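3 Planning and budgeting before you order

Read this section before you fill in the Pivura order form. It applies to hand-held gripper sets bought for household work such as bed making, folding and putting away. Bench-mounted sets are covered in section 5.

3.1 Working out quantities

1. List the tasks you intend to record, one per line. Write "fold blanket on double bed", not "bedroom tasks".

2. Mark each task as one-handed or two-handed. If in doubt, do the task yourself with one hand behind your back. If you have to stop, mark it as two-handed.

3. Order two grippers for every operator who will carry out a two-handed task. Grippers are sold singly under the Riment part list. A pair is not discounted.

4. Add one spare gripper per site. Spares may be shared between operators but not between sites, as calibration files are stored per site.

Note: Left and right grippers are mechanically the same. The side is assigned in software at first start-up (see 6.2).

3.2 Finger pads and other wearing parts

Pads are the largest running cost in the first year and the item most often left out of a first budget. Enter them on a separate line.

1. Allow 1000 closing cycles per set of pads on fabric. Halve this figure for hard or gritty objects.

2. Estimate the cycles for each task by counting the closures in one slow rehearsal. Multiply by the number of repeats planned.

3. Divide the total by the allowance and round up to the next whole set.

4. Order pivot screws with the pads. They should be checked at every pad change and replaced if the head is marked.

Caution: Do not clean pads with solvent to extend their life. The grooves close up and the pad loses its hold on thin cloth. 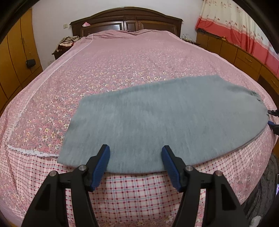
Pad choice should be settled before the order is placed, as the two pad types are priced differently and cannot be exchanged once opened. Smooth pads suit boxes, bottles and crockery. For bedding, choose the ridged type: the blue pads at the edge of the grey blanket have fine grooves along their length, and soft brushed cloth of that sort is the main reason to pay for them. Check also for trims and fringes on the items you plan to use. Loose threads can catch in the linkage, and a site with many fringed throws or lace-edged covers should budget for an extra linkage cleaning kit.

3.3 Site costs

Real rooms cost more to prepare than a test bench. Visit each one before committing to a number of operators.

1. Measure the clear floor on both sides of the bed. An operator with two grippers needs enough room to turn without touching furniture.

2. Record the bed size, the height of the mattress and the kind of bedding in use.

3. Find a socket for the charger that does not put a cable across the walking route.

4. Enter the cost of spare bedding. Each item should be available in duplicate so that work can continue during laundering.

Note: Rugs next to the bed may be left in place if they lie flat. Log them on the site sheet.

3.4 Data storage

A Tatus storage unit holds 288 hours of two-gripper recording at the default setting. Budget for one unit per site plus one in transit. Do not plan on filling a unit completely – transfers slow down noticeably over the last part of the disk.

3.5 Approval and lead time

1. Send the completed sheet to Greer Baird for a check of quantities.

2. After the check, pass it to Vratislav Jireš, who holds the equipment budget and issues the order number.

3. Orders needed before the end of the financial year must carry an order number by November. Later orders are charged to the next year.

4. On delivery, compare the contents with the packing list before signing. Report missing pads or screws to Trinidad Macapagal the same day.

Caution: Do not split an order to stay below the approval limit. Split orders are returned unprocessed.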